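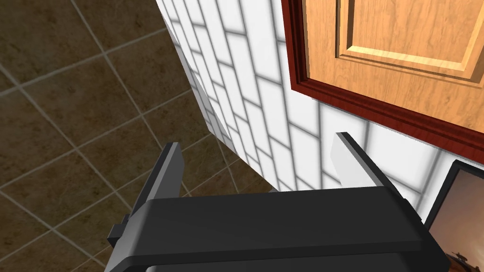

Vue de synthèse : mur de briques blanches et sol carrelé brun.

Sirop de bouleau : Prunden ouvre les robinets, Vedthorpe fait la moue

Les bouleaux de Prunden n'avaient jamais rien demandé à personne. Depuis le début de mars, 278 d'entre eux portent pourtant un chalumeau et un seau, et le bourg découvre les joies d'une récolte qui commence à six heures du matin, dans la boue, avec des gants trop petits.

L'affaire est menée par Lindiwe Du Plessis, productrice installée à la sortie du village, sur la route de l'ancienne scierie Vandonov. Elle exploite la parcelle communale depuis l'automne, moyennant un loyer modeste et la promesse de laisser passer les promeneurs, les chiens et les ramasseurs de morilles, dans cet ordre de priorité. La première semaine a donné 553 litres de sève. Sur le papier, c'est beaucoup. Dans la casserole, un peu moins : il faut jusqu'à 90 litres pour obtenir un litre de sirop, et l'évaporateur tourne une bonne partie de la nuit pour remplir une étagère de cuisine.

« Les gens arrivent avec leur bouteille vide, ils goûtent, ils regardent le prix et ils repartent avec leur bouteille vide », raconte la productrice, qui a depuis commandé des flacons plus petits.
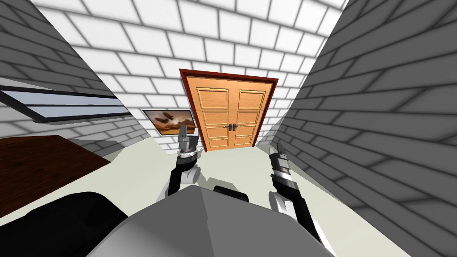 Le goût divise aussi. Le sirop de bouleau est sombre, un peu acide, avec une pointe de réglisse que ses partisans trouvent élégante et que les enfants de l'école ont qualifiée de « médicament pour adultes » lors de la dégustation de jeudi. Il s'accorde mieux avec un rôti de porc ou un fromage de chèvre qu'avec des crêpes. Les crêpes avaient été préparées en grande quantité. Elles ont été mangées au sucre.

À Vedthorpe, où l'on tient depuis longtemps une foire au miel de forêt, la concurrence est accueillie avec la chaleur qu'on imagine. La foire a obtenu de garder son week-end de mai, et Prunden devra se contenter du précédent – celui où il pleut. Les deux communes partageront tout de même le fléchage, à condition que le mot « miel » y figure en premier.

La récolte, elle, ne durera plus longtemps. Dès que les bourgeons s'ouvrent, la sève se trouble et prend une amertume que même les amateurs renoncent à défendre. Les trous seront alors laissés à cicatriser et les arbres mis au repos l'an prochain, au profit de la rangée voisine.

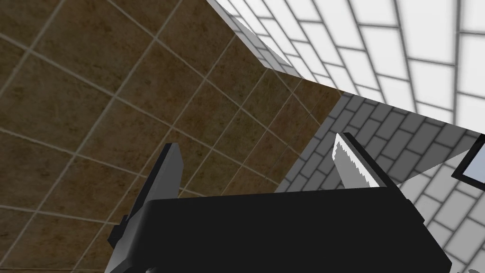 Où en trouver

Les premiers flacons sont en vente à l'épicerie Solanki, au rayon des confitures, entre la gelée de coing et une crème de marrons qui n'a pas bougé depuis Noël. Un par client tant que dure le stock. La commune espère attirer 2000 visiteurs à sa fête du bouleau, en mai. Le parking de la salle des fêtes est en cours d'agrandissement, les crêpes restent au programme.

Contact | Mentions légales | © Tous droits réservés | Haut de page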